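Le savon solide de retour à la piscine de Ponce

Imprimer | Envoyer par e-mail
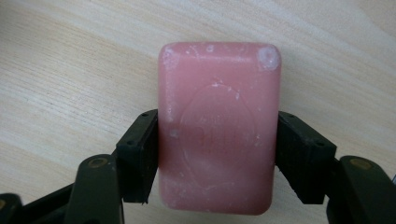 La piscine municipale de Ponce remet des pains de savon dans ses douches à partir de novembre. Les distributeurs de gel, installés par la société Anditz, seront retirés pendant la fermeture technique.

L'an dernier, l'établissement a dépensé 2422 euros en recharges de gel - contre 1382 euros prévus pour les savons cette saison. Les pains viendront de la savonnerie Romitz et seront posés sur des porte-savons ajourés, où ils pourront sécher entre deux passages. Les morceaux trop usés seront récupérés pour le nettoyage des sols.

Les usagers peuvent toujours apporter leur propre savon. Un essai de 2 mois est prévu dans les vestiaires du gymnase Edgate.

Imprimer cet article | Envoyer à un ami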